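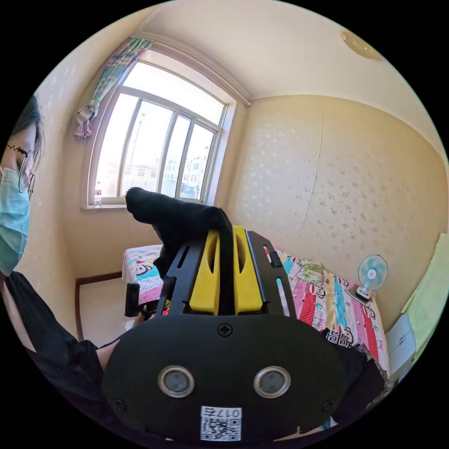 Nollari home tasks: progress report for April
To: Renu Maurya, Morrison
From: Pieter Peeters

Hi Renu,

You asked me to go easy on the background this time and get to the equipment money, so that's the order I've put things in. The short version is that the recording is going well, we're a little behind on hours, and I'd like to change what we buy in the second round before we commit to it. Nothing has been ordered yet, so there's still time for you to tell me I'm wrong!

Where we are

We planned for 90 hours of usable recordings by the end of this period and we have 86. I'm pretty happy with that, because the missing hours all come from one bad stretch at the start when we kept filling up storage in the middle of a session and having to stop and copy everything off. We've changed the routine (copy at lunch, copy again before going home, cards labeled the same way every time) and it hasn't bitten us since. I expect to close the gap in the next couple of weeks without adding sessions.

The kitchen tasks are finished. Laundry and bedroom tasks are what we're on now, and they're slower than I told you they would be. My estimate came from kitchen work, where you pick up a cup and set down a cup and you're done. Clothes don't behave like that. You get hold of a corner, the rest slides somewhere else, and you have to decide whether to go again or call it a failed try and log it. We log both, by the way. I know the last report made it sound like we only kept the clean ones, and that was sloppy wording on my part. 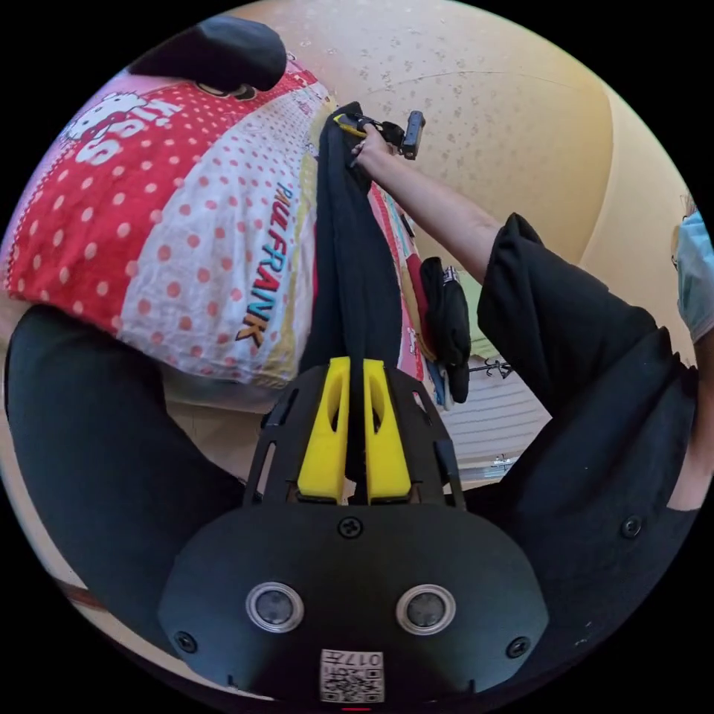
Bedroom tasks: one end of a long black garment in the yellow fingers, the other end held by hand.

What this means for the second round

The original plan, the one in the budget you approved, was to buy five more hand-held grippers from Stavodik as one batch. I'd now like to buy three and put the rest of that money into spares and storage. My reasoning goes like this. The thing that stops us working is almost never a shortage of grippers. It's a worn finger, a strap that has started to slip, a charger that somebody left at the last home, or a full card. If one gripper goes down and we have no parts for it, we lose that gripper for as long as the mail takes, and a brand new one sitting in the office doesn't help much when the people and the laundry are across town.

I should say that more grippers would be great if we had more people trained to use them. We don't, and I don't see that changing before summer. Training somebody properly takes longer than I'd like, mostly because everybody moves too fast for the first few sessions (me included, I went back and watched mine and winced).

So the revised list would be:

Three hand-held grippers, Stavodik, same model as now
Two sets of replacement fingers for every gripper we own
Spare straps and screws, bought in bulk
One extra charger per kit bag, to live in the bag and never come out
Storage, quote from Plellix

The Plellix quote is the one I'm still going back and forth on. They'd like us on a yearly plan, and I'd much prefer to buy drives outright and be done with it. Their monthly price looks friendly until you multiply it out, and then it doesn't. I've asked them for a one-time price. If they won't do it I'll get a second quote from somewhere else and send you both side by side.

There is one more request buried in here, and I'd better dig it out. The small parts line in the current budget has $700 left. I'd like your okay to spend that now on fingers and straps and not wait for the second round to be signed off. It all comes out of money you've already given us, so it wouldn't change the total.
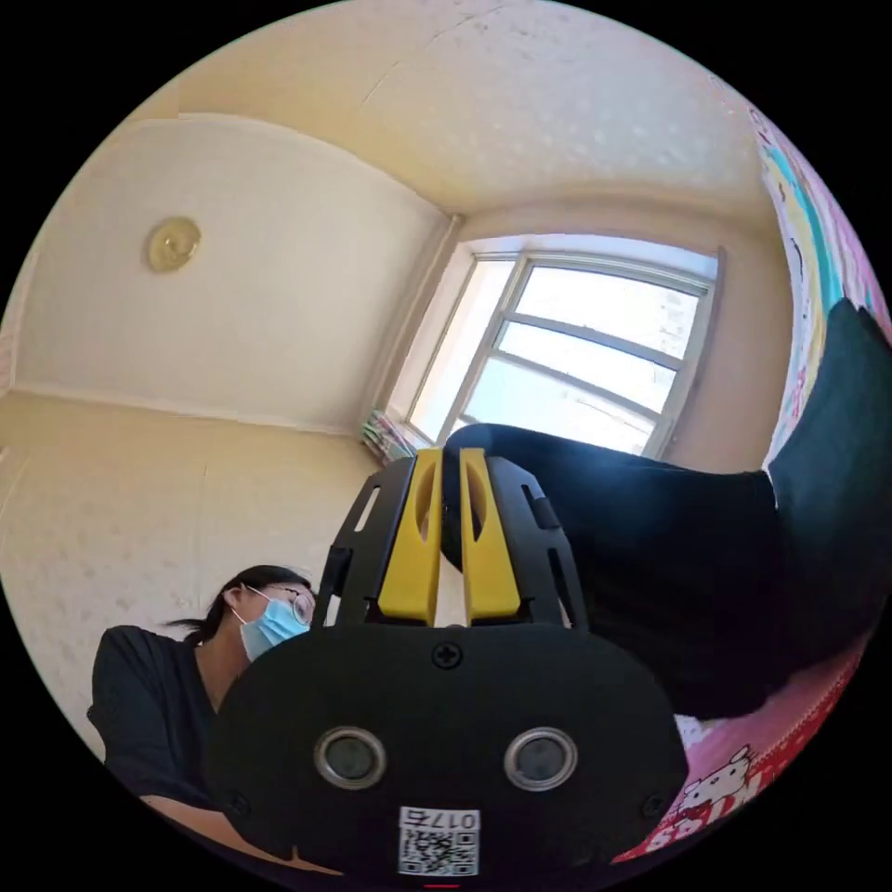 On comfort, which I know sounds like a soft topic for an equipment report, I think we need to plan for it too. Long sessions are hard on the forearm. We had been running them as one solid block with a single break, and the notes show drops and fumbled grasps creeping up toward the end of each block. I've moved everyone to shorter blocks with a swap in between. That costs setup time, but the recordings from the last part of the day are much nicer now. I did look at wrist supports and found a few that aren't expensive. I'd like to try one before I put a whole set on a list, so please treat that as a maybe.

The other planning question is space. Real bedrooms are small! We chose real homes on purpose and I'd make that choice again, but it does affect what we buy. Anything on a tripod is in the way, anything with a cable gets stepped on, and there's usually one clear surface and it's the bed. I had penciled in a folding table for each kit and I've now crossed it out. People work on the bed, because that's where people fold clothes anyway, and the table would have spent its life in the hallway.
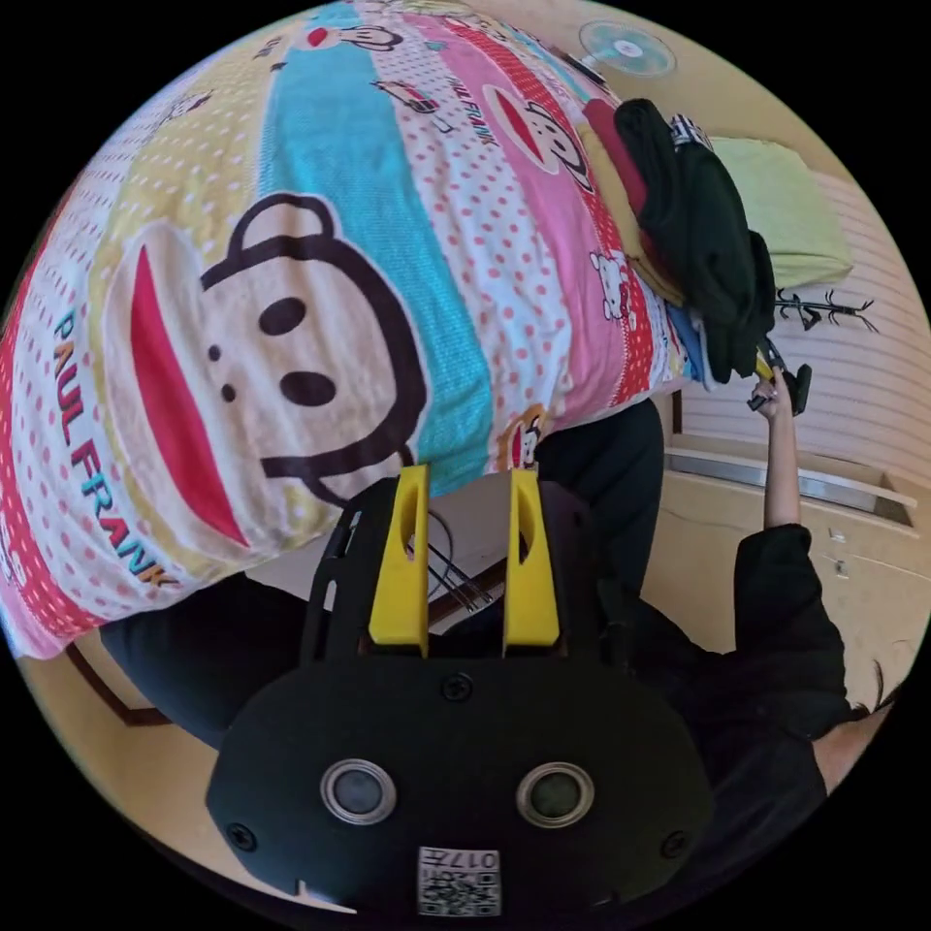 Patterned bedding is something I'd like more of, and it costs us next to nothing. Plain sheets make for easy pictures, and we have plenty of recordings like that. Busy ones with stripes and dots and cartoon faces are a better test of whether anything we train later can find a shirt on top of them. I'd rather set aside a little for secondhand bedding and clothes than for one more gadget. I've put it under consumables and it's tiny, but I wanted you to see it coming instead of finding a receipt for pillowcases.

What I need from you

A yes or no on spending the $700 now. A yes or no on going from five grippers to three, which I'd need before I answer Stavodik, as their current quote is for the batch of five and they'll have to redo it. I don't know yet how much of the batch discount we'd lose. I've asked, and I'll forward the answer as soon as it comes.

Storage can wait until I have the second price. The updated spreadsheet is in the shared folder, and the lines I've touched are in yellow. Call me any time after 2 in the afternoon, when I'm usually back at my desk.

Pieter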